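Vurnton Household Notes
Home | Galleries | Back numbers | Letters | Contact

Gallery: Purple Cloth, Gray Basket

Text by Azra Vukadinović
Posted 2024-05-02

Folding was the subject of our last two letters pages, and most of what came in was about sheets. Small things got left out. Small things are most of a wash, though. In my house they are dishcloths, dusters, hand towels, kids' tops, and whatever knitted piece has been hanging over the chair since December. They go in the basket last and they are usually the ones that sit there until the weekend.

The gallery has four pictures with a purple cloth in all of them. The notes that go with them cover where to put the basket, how to fold something soft that does not want to hold a corner, and how to pick it up again once it is folded. Readers who want the sheet instructions will find them in the back numbers.

The table

A plain white surface is good for sorting. Lint shows up on it, and so do stray threads and the odd coin or hairpin. If your table is dark, put an old pillowcase down first. Clear an area bigger than you think you need. I used to fold on the end of the kitchen table with the mail pushed to one side, and I refolded a lot of things because the sleeve had gone under an envelope.

Wipe the table and let it dry before you start. Table height matters too. Mine at Skoveck Street was low and I felt it in my back after one load. The one I have now comes to just under my elbow.

Purple folded roughly into a rectangle, with one fold tucked under at the left. The lower edge is a little uneven. For a drawer I would leave it like that, and for an open shelf I would do it again. There is more fabric still in the basket.
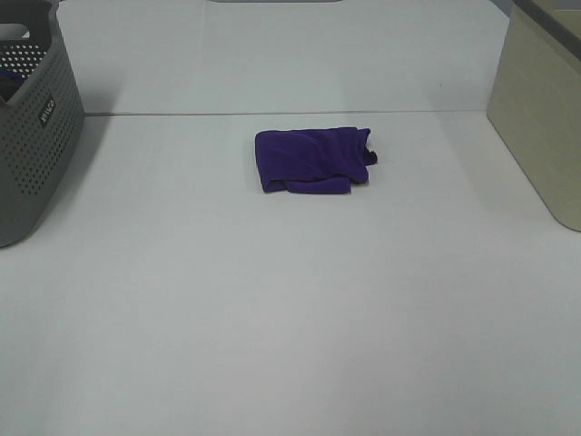 The basket

Put it on the table beside you. On the floor, you bend down for every piece, and with small pieces that adds up fast. I keep mine on the left because I am right-handed and reach across with the other hand. Do it the other way if that suits you.

Holes in the sides are worth having. A solid tub is fine for carrying, but anything a little damp at the bottom stays damp. The gray plastic one in the pictures has holes in staggered rows, an oval slot for a handhold, and an orange handle up at the rim. Check the slot on any basket before you buy it. The molding sometimes leaves a sharp line on the inside, and a loose knit will catch on it. Fine sandpaper takes care of it in a minute.

Several readers asked about the Simanjuntak folding hamper after it was mentioned in the letters. I had one for a year. The frame held up and the cloth liner did not. It is good for a closet and too tall to put on a table.

Basket toward one side of the table, the folded purple over to the other, clear space in the middle. I like to work with that much room. The folded pile starts on the far side and can grow without getting in the way.
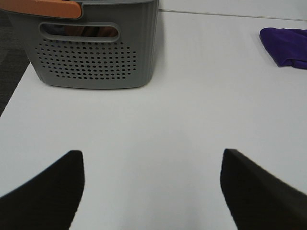
Vurnton Household Notes, No. 107, page 5

The fabric

Soft fabric with a bit of fuzz to it grips itself. That helps when you stack it and gets in the way when you want a straight edge. Lay it down, smooth it from the middle out with the flat of your hand, and fold toward you. Do not pull on the corners. Pulling stretches a knit on the diagonal and you end up with one long corner and one short one.

If there are creases left after folding, leave them. They are shallow and most will drop out overnight with other things on top.

Wash dark purples separately the first few times. I lost a set of cream napkins to a violet duster and would not like anyone to repeat it. Cold water, short cycle, inside out if it is something that has an inside.

Picking up a knit by one point is quick, and for moving it from basket to table it does no harm. Long term storage is another matter. Do not hang it that way, on a hook or a peg, or you will get a bump in the fabric that takes a wash to get out. 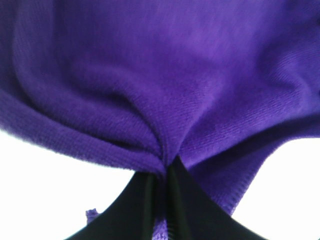

Fine ribbed knit in violet, gathered to a point.

Look at the direction of the ribs before you choose where to fold. Folding along the ribs gives a flatter result. Folding across them gives a thicker edge that tends to open up again. On a square piece it is easy to turn it and start over.

Long strips

Some shelves are narrow. The ones in my hallway came from Prokska and are 300 millimeters deep, so a normal rectangle hangs over the front. I fold into a strip there and lay it lengthwise.

Fold in half, then in half again the same way, and stop. Square up one end first, then go to the other. A strip shifts when you lift it by one end, so take both ends if you are moving it any distance. If the middle creases, set it down and smooth it before it goes on the shelf.
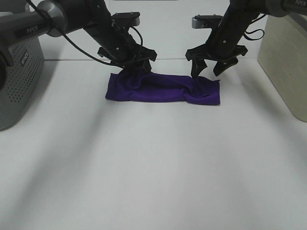
Long fold on the white table. Right end squared, left end still crumpled.

From the letters

One reader rolls everything and says she gets twice as much in a drawer. I tried it with dishcloths and they unrolled. It worked better with thicker towels.

Another asked if folded knits should be turned over now and then. I do it when I change the winter and summer shelves and at no other time.

A third wrote that her basket cracked at a bottom corner. Plastic gets brittle in the sun, so keep it away from the window. Tape will hold for a while.

Next gallery: fitted sheets on a small table
Previous gallery: the linen shelf

Letters received on folding to date: 384
Send yours through the contact page. Please say which number you are writing about.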